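Replacing a Processor in a Desktop Computer
Guidance for borrowers of the Findari equipment library
Issued 21 March 2021

This page sets out the procedure for members who wish to replace the processor in a desktop computer at one of our benches. Please read it in full before booking.

Before you begin

Confirm that the new processor is listed as suitable by the maker of the motherboard. A matching socket is not sufficient on its own, as older boards may also need a firmware update.
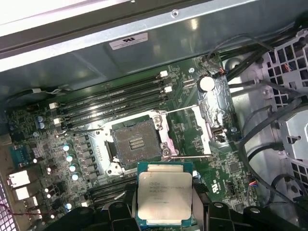

Back up your files, shut the computer down and disconnect the mains lead. Hold the power button for nine seconds to discharge what remains.

Removing the old processor

Loosen the cooler screws in a cross pattern, a little at a time. If the cooler does not lift, twist it gently – never pull.

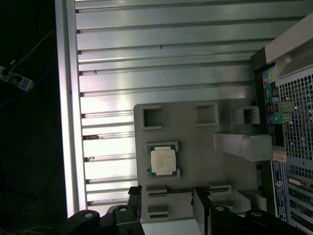

Release the socket lever and raise the processor straight up by its edges. Clean off old paste with a lint-free cloth.

Fitting the replacement

Match the corner triangle to the mark on the socket and lower the processor without pressure.

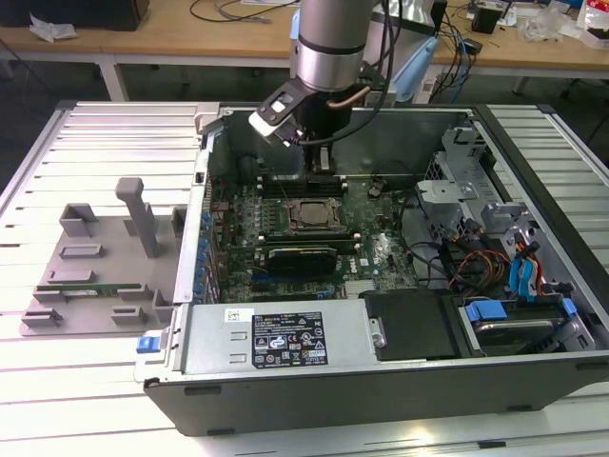 Close the lever, apply a small amount of fresh paste and refit the cooler. Reconnect the fan before restoring power.

Checking the result

Enter the set-up screen and leave the computer idle for 12 minutes, noting the temperature.
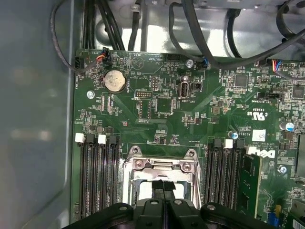

Benches may be booked up to 11 days ahead. Enquiries should be sent to Godelieve Lambrechts, Bench Services.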